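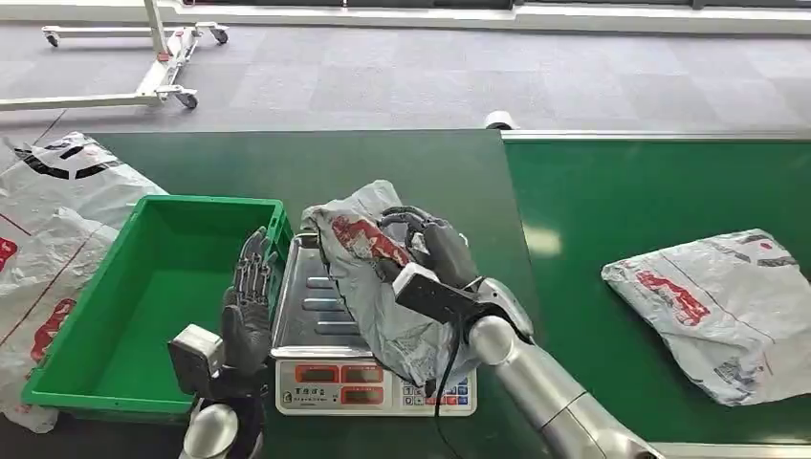
Re: [readers] Pagination and chapter breaks in Ugwu

My copy is the Inosari paperback, so the page numbers below won't match the hardback. Chapter numbers should.

On the question of where the second narrator takes over:

> In the digest for May it was stated that the ferryman narrates
> from page 123 to the end. I can't make this fit. The well scene
> comes after that page and contains things he could not have
> seen. Is it an error in my edition, or have I missed a change
> of speaker?

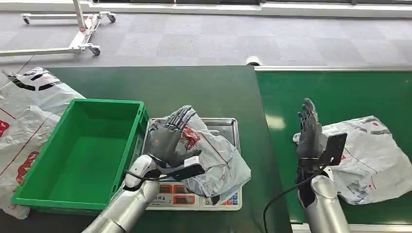 The edition is sound. There is a change of speaker, and it is marked only by tense. The ferryman uses the past tense throughout. The well scene is in the present, and so is every passage set inside the walls of Cukulora. I checked the first 100 pages for the same pattern and found two short paragraphs in the present tense, both in chapter 2. Both describe the town before the flood. I take these to be the daughter's, though she isn't named until much later.

The digest entry should therefore read "from page 123, with interruptions".

A separate point concerns the length. Several posts have called Ugwu a 500-page novel. The story itself stops well short of that. The remainder is the glossary and the ferry tables, which the author plainly means us to read, as the last table gives a crossing the ferryman says he never made.

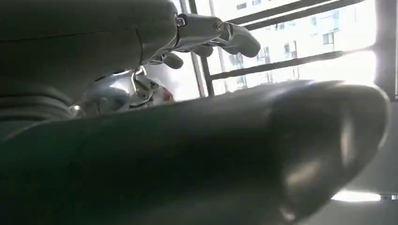

On the tables, one subscriber wrote back off-list that the extra crossing could just as well be a slip by the typesetter, and that the Uveo translation leaves it out without a note. Has anyone compared the two line by line?

I have now compared them. Uveo drops the whole final table, along with the second half of the glossary, so its silence on the crossing proves little. The chapter headings are also different: Uveo numbers them straight through, where Inosari starts again at the flood.

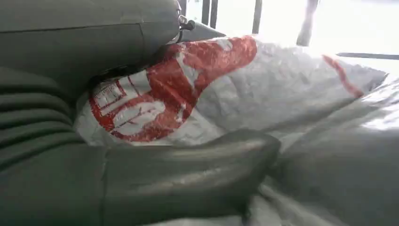 For the next round I suggest we cite by chapter and paragraph. Anyone using the Uveo text will need to subtract the chapters before the flood from their count to get the Inosari number. Chapter 2 is the same in both as long as you mean the first one.

I haven't looked at the audio version and don't know how it handles the tense changes.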